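Auður Bergmann on running a small choir in a cold church

17th January
12 comments

Auður Bergmann has led the Alleck Singers for nine years. She took over when the group had dropped to seven people, two of whom were planning to move away, and was told it would probably fold by the summer. It now has 35 members on the list, and most of them turn up.

We met in the side room at Cudodberg church, where the choir rehearses. The heating had been on for an hour and she kept her coat on.

She grew up singing. Her mother played the organ in a village with a very small congregation, and from the age of six Auður was expected to help fill out the hymns. "I sang the alto line because there was no alto," she says. "I didn't know it was called that. I thought it was just my part, like having your own peg at school."

She studied geography and came to Britain for work with a mapping company, which she left after her second child. Joining a choir was a way of meeting people. She had no plan to conduct one.

"The man who ran it was ill for most of one winter. Someone had to stand at the front and bring people in. I had a pencil and I was tall. Then he decided not to come back, and I had already bought the Easter music."

Her first months were difficult. She had never been taught to beat time and picked it up from a library book and from watching concerts with the sound off. The basses complained that they couldn't tell her first beat from her third. She practised in the kitchen, facing the oven door so that she could see her arms in the glass.

What changed things, she says, was dropping the audition. Under the old rules anyone who wanted to join had to sing a verse on their own and read a line at sight. She kept this going for a year and saw three people come through the door, hear about it and leave.

"One of them was Tobiloba. He went all the way back to his car. I went out after him and said, just sit with the tenors tonight and go home if you hate it."

Tobiloba Okafor is now the choir's librarian and its steadiest tenor. He joined us halfway through with a flask of tea. He still doesn't read music well, he says, and learns most of his part from recordings in the van.

"I know where the notes go up and where they go down," he says. "How far, I get from listening. If the man next to me is wrong then I'm wrong as well, so I choose who I stand next to."

The library was his idea. When he joined, the choir's sheet music was spread between members' houses, and a good deal of it belonged to other choirs. He spent the evenings of one March sorting it on his living room floor. There were 1028 copies in the end, and he has a notebook listing every one, with its condition. Some of the older sets have been sung from by three generations, and the pencil marks contradict each other. One copy of a Christmas piece says "louder" and "NOT louder" over the same bar.

"I leave those in," he says. "I rub out phone numbers."

Money is tight, though it has been worse. Members pay a subscription each term, and there is a lower rate which anyone can ask for without giving a reason. The church charges for the hall by the hour. The biggest cost is hiring players for the spring concert. Last year that was a string quartet from Skadska, and Auður says she would cut almost anything else before going back to piano alone.

She chooses the programme herself and doesn't put it to a vote. She tried that once. "Everybody votes for what they sang when they were 20. It's nice for them, but there were four pieces in Latin and they were all slow."

This year's concert is built around the Flanagan settings, five short songs for choir and strings that she came across in a second-hand shop. The words are about ordinary things – a ferry, a field gate, a woman counting hens. She thinks the fourth is the best thing the choir has attempted. The sopranos have to hold a high note very quietly for eight bars, and at present they can manage nearly six.

"I've told them to breathe in turns. The trouble is that they're polite people, and they all wait for each other and then they all breathe at once."

Rehearsals run for two hours with a break. She starts with ten minutes of humming, which she admits is partly to get people warm. New pieces go first while the group is fresh, and they always end on something everyone knows. She doesn't record rehearsals any more. She did for a season and found people listened only for themselves and came back gloomy.

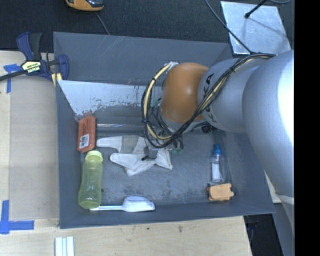 Can someone join if they have never sung before?

Most people who ask that have sung more than they think, Auður says, at school or in church or in the car. She suggests coming to three rehearsals before deciding, and sitting in the middle of a section where the sound is strongest. The only thing she asks newcomers to bring is a pencil.

She doesn't worry much about people who say they can't hold a tune. In her view most of them are singing too quietly to hear what they are doing. She stands them beside somebody reliable and asks for a bit more volume, and by the second month the majority have found the note. A few never do, and she has kept them too.

Tobiloba puts it more bluntly. "There's a man in the basses who's been flat since I came. He puts out the chairs, he comes to every funeral we sing at. You just stand a bit further along."

Auður would like more young people, and more tenors of any age. She has written to two schools and had a kind reply from one of them. She also wants to take the choir away for a weekend, somewhere with a kitchen and a decent piano, and has begun asking about prices.

She has no date in mind for stopping. Her own singing has suffered, she says, because conductors spend all evening with their mouths open and nothing coming out. On the way home she sings the alto line in the car, whichever piece they have been working on, and Tobiloba says you can hear her at the traffic lights if your window is down.

Share this article (35)

Related
How we moved the Cudodberg organ up a flight of stairs
Spring concerts: dates and halls
Learning a part by ear
Skadska quartet: a season in village churches

Contact us | Copyright Alleck Community Pages | Back to top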